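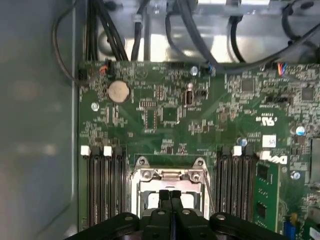
Inside of the Dell, coin cell upper left, drive cage at the top.

March 5, 2022

Back on the old Dell today, the one Ziad Chidiac wants for the Kereama logging job. Side panel off and the case flat on the bench so I could get a decent look at the board before changing anything (I did NOT do that last time and spent an evening guessing where a plug went).

It keeps forgetting the clock, so first suspect is the CMOS battery. Easy one to get at, thank goodness! I'll put the meter on it tomorrow and swap it whatever it reads. We have a few in the drawer marked Lonura, left over from September.

Cables up by the drive cage are my next gripe. There's a bundle of black ones running through and around the metal, one thin one looping down the left side, a fatter one heading off to the right. The little gray clip on the cage is staying, I like it. Note for whoever closes this up: keep the orange and black plug at the top left where it is, same for the red, blue and orange wires top right. I haven't traced either of them yet.

Memory: slots on both sides, latches are white, go easy on them. Iulian Tănase says he has 2 sticks from the Jeltomberg machine we could try, but I want part numbers off the labels first, mixing them blind cost us a whole afternoon once.

Asset tag is 2680, shelf 13 when it's done.

To do: battery, BIOS date, trace the top plugs, ask Ziad how much disk he needs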